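ok pricing thread, because three of you asked and my DMs are a mess

1/ Everybody keeps saying prices "came back down." They did not. The rate of increase came down. Your supplier's price list did not get the memo. Very different thing when you're the one paying the invoice

2/ Quick example from my own desk. We buy resin from Plunia. List price went up in spring, went up again in summer, then in September they sent a letter saying "pricing stability." Stability = it stays at the new number. Cool

3/ And people go well, oil's down, freight's down, so why isn't resin down. Because contracts. Because they bought feedstock at the old price and they're going to sell every last pound of it at the old price before they give you a dime

4/ Prices go up like an elevator and come down like somebody's grandpa on the stairs. Economists have a whole vocabulary for this, I just call it Tuesdays haha. Every week of my life

5/ What changed is the surcharges. Used to be one line on the invoice. Fuel. Now I get fuel, energy, pallet, "supply assurance." I pulled one Lundent invoice last night and the add-ons came to 3318 dollars. On an order we've been placing the same way for years

6/ Did I call them. Yes. Did they take the pallet one off. Also yes. In one phone call. So it was never a cost, it was a question, and the question was will you notice

7/ Please go read your invoices. Not the total. The lines

8/ Somebody asked about switching suppliers. We tried. Got a quote from Varutia, 10 percent under on paper. Then minimum order size, then 60 day lead time, then they want a deposit. By the time you finance the extra inventory the 10 percent is gone and you've got boxes in the hallway

9/ That's the part the inflation numbers don't pick up imo. The price index sees the price. It doesn't see that my terms got worse. Paying sooner for stuff that shows up later IS a price increase, it's just wearing a hat

10/ Interest rates make this so much worse btw. When money was close to free nobody cared if stock sat. Now every pallet sitting there has a meter running on it

11/ OK the other side – can we pass it on. Sort of. We've raised our own prices 2 times. First one, no pushback at all, everyone was raising so everyone expected it. Second one we lost a customer we'd had forever and two more asked for a "conversation"

12/ So there's your slowdown. It isn't that costs stopped, it's that the guy at the end of the chain started saying no. Squeeze lands on whoever's in the middle. Hi, it's me, I'm in the middle

13/ Wages – not touching those. People here got raises, they needed them, groceries are insane. If somebody tells you wages are the whole story ask them to show you thier freight bill

14/ A few asked about automating to get the costs down. Separate thread, I'm still doing the math and the math depends on what a loan costs next year, which, lol

15/ What I'm watching now: order sizes. Customers who used to order for the quarter are ordering for the month. Smaller orders mean more setups, more trucks, higher cost per piece. Demand looks ok in units and awful in how it shows up

16/ Šimkus told us they're holding prices thru the end of the year. Got it in writing. If you have a supplier willing to put it in writing take it today, don't haggle over the last half percent, just sign

17/ Also watch the quote expiration dates. Used to be good for a quarter. Then a month. I got one at 4 pm last week that expired at noon the next day. When those start getting longer again I'll beleive the "cooling" headlines
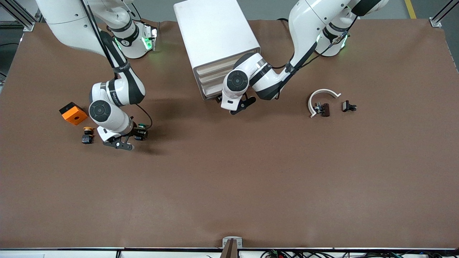
18/ Replies, since they're piling up. Yes you can ask for the surcharge formula. Ask for the index they use and the base month. If they can't name the index, don't pay it until they can

19/ No I don't think prices go back to where they were. Plan on these. If I'm wrong you get a nice surprise

20/ someone wants my spreadsheet – it's ugly but sure, I'll clean it up and post it tonight after dinner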